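SPEAKER NOTES — Small town, big poll: reading local election numbers without getting fooled

Evening session, Paquette library, back room. Talk first, then questions. Water on the lectern this time.

OPEN

Start cold with the headline. Read it out slow: "Mayor's race over, poll says." Pause. Ask for hands — who saw it, who read past the headline. Don't scold anyone. I shared it too before I read it.

Then: who I am, one line only. Used to knock on doors for candidates, now write the Irkeo newsletter. Not backing anybody in this race. Say that twice, somebody always asks anyway.

Promise for the evening: people leave knowing which questions to ask of any poll. No math past grade school.

THE PAQUETTE POLL

What was it. Phone and text survey, paid for by one of the campaigns, written up by the paper as if it fell out of the sky. Sample was 502. That's a decent number! Say so, people expect me to say it's too small. Size isn't the trouble here.

Trouble is who the 502 are. The list came from the whole of Zastemholm County. Paquette is one corner of the county. So a lot of the people answering can't vote in this race. It's in the footnote, go read the footnote. Mention the footnote is in gray type on the second page.

Pause for grumbling.

Somebody will ask how many were from Paquette. Answer: campaign hasn't released it. I've asked. Don't speculate, move on.

MARGIN OF ERROR

Keep this short, lost them here last time.

Soup thing: one spoonful tells you about the pot if the pot is stirred. Bigger spoon doesn't help if it isn't stirred. (Works every time. Don't explain it further.)

Margin printed in the report covers chance only. Does not cover: wrong list, people who hang up, people who say they'll vote and don't, a question that leans. And if you slice the sample — just renters, just under thirties — the margin gets wider fast. The paper ran a whole story on renters. How many renters in the sample? They didnt print it.

Lead inside the margin: say "close" and leave it there. Please stop saying "statistical tie," I don't love it either, but if someone brings it up just nod and go on.

THE QUESTION WORDING

Read both versions aloud. This is the fun part, let it breathe.

First version, from the poll: "Would you support a candidate who will fix our failing roads, or one who wants to study the problem further?"

Second, mine: "Which candidate do you plan to vote for?" then the names in random order.

Ask the room what the first one is measuring. Wait. Let them get there. Usually someone in the back says "potholes."

Order matters too — if you get a string of road questions before the vote question, you are thinking about roads when you answer. Same with crime, same with taxes. Full questionnaire should be posted. If it's not posted, treat the result as an ad.

DOOR COUNTS ARE NOT POLLS

The other campaign's answer was "we've knocked on 3000 doors and people are with us." OK. Good for them, that's real work and I've had the blisters. But:

a knock is not a conversation
volunteers pick friendly streets first
people are polite on their own porch
"lean yes" gets marked for anyone who takes a flyer

Canvass numbers are for finding your voters and getting them out. They were never meant to tell you who's winning. Same goes for yard signs, and for clapping at debates.

Mention Oso here, people have been asking. Oso is the canvassing app both sides are using now. It's fine. It puts a color on each house and the color makes it look like more is known than is known. A green house is one volunteer's guess, from one evening. Don't get dragged into a privacy argument, that's a different talk, but do tell them they can ask at the door to be marked do-not-contact, and most campaigns will honor it.

TURNOUT

Local elections: low turnout, few people deciding. So the screen for "likely voter" is doing heavy lifting. Two ways to do it, quickly:

ask people if they'll vote (everybody says yes)
look at whether they voted before (misses new people, movers, the newly registered)

Neither is right. A good pollster says which one they used. The Paquette report doesn't say. Tell them about the school levy — every number going in had it losing, it passed, because parents who'd never voted in an off-year showed up. I was wrong about that one in print. Own it, gets a laugh.

WHAT TO ASK — the slide people photograph

Leave this up. Read it, don't rush. There are 5.

1. Who paid?
2. Who was asked, and can they vote in this race?
3. When? Before or after the debate?
4. What were the exact words?
5. What's missing — undecideds, refusals, the people they couldnt reach?

If a story can't answer 2 of these, skip the story. If it's a screenshot with no link, skip it sooner.

Undecideds deserve a minute. Paquette poll dropped them and re-ran the percentages out of whoever was left. That's how "over" happened. Put them back in and neither candidate is past half. Say that line clearly, it's the one for the reporter if she comes.

CLOSE

Polls aren't useless. Averages over several, over time, are worth having. One poll in a town race is a tip, go check it. Read the method box before the headline. Registration deadline and early voting hours on the handout, copies by the door, check they're the June ones and not the old stack.

Q&A — likely ones:

"So who's winning?" Don't know. Really.

"Should polls be banned the last week?" Some places do. I'm against, but make the case for it fairly first.

"Online polls on the paper's site?" No. Entertainment.

"Do you trust Irkeo's own survey?" It's a reader survey, we say so at the top, it tells you what our readers think and thats all.

Last two slides:
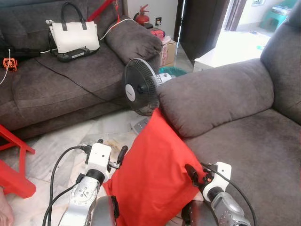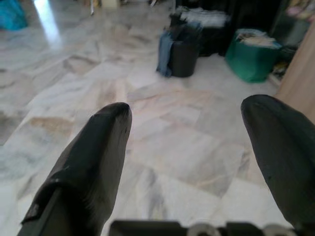
Slides in order: red cloth, marble floor.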